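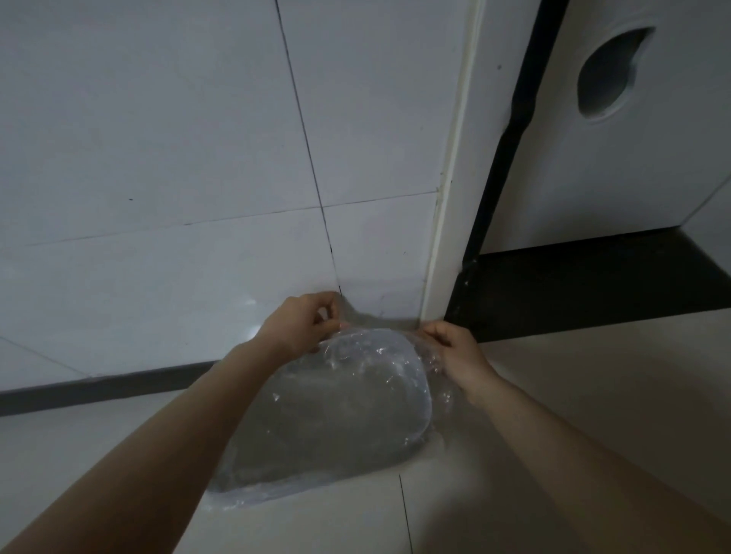

Notebook entry, October 18, 2022
Estham seed bank, germination records
Entered by: Siu-fong Pan
Read by: Essam Farouk

Purpose

To compare germination of the Skevilville barley after storage with the figures recorded at intake. The lot was received as 2,000 seeds. A portion was set aside for this test and the remainder returned to cold storage under the same lot number.

Procedure

Seeds were placed on damp blotting paper in covered dishes and kept at room temperature. Counts were made each morning before the lights were switched on. A seed was entered as germinated when the root was as long as the seed itself. Shorter roots were left for the next count.

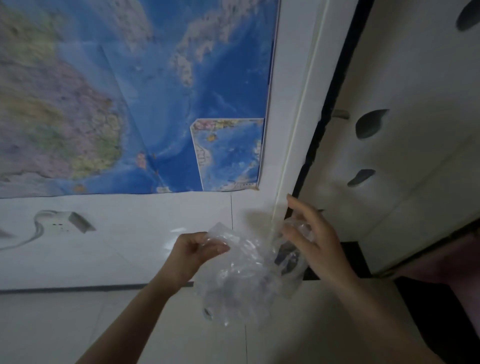

Water was added on the second and fourth days only. Mr. Farouk has asked that the amount be written down in future, as the earlier sheets say "moistened" and nothing more. The column has been added to the blank form.

Results

At the close of day 7, 1,156 seeds had germinated. A further 386 were swollen but showed no root. These were not counted as germinated and have been kept under cover. The rest were hard or had gone soft. Mold was noted in the dishes nearest the window and is marked on the count sheet with an M.

The Paren lot, started on the same day, is slower and will be entered separately.
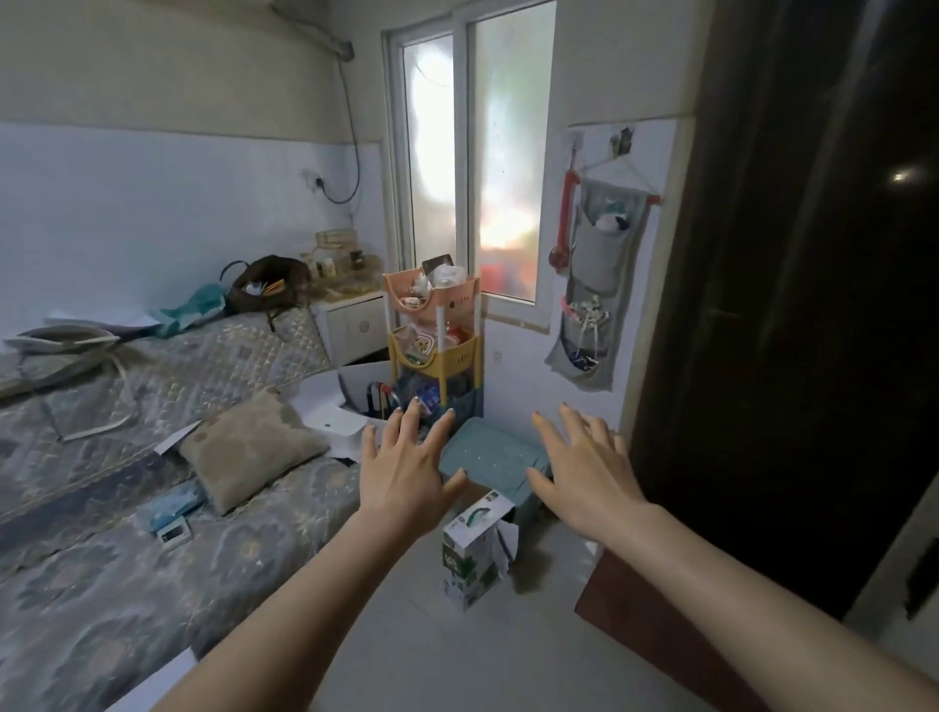
The intake sheet for the barley gives a percentage without the number of seeds tested. Until the original count is found, no statement on loss during storage should be made from these results.

To do

Recheck the swollen seeds and enter the final count below this line.
Ask Skevilville for the harvest date.
Repeat the test in November with the dishes moved away from the window.

S.P.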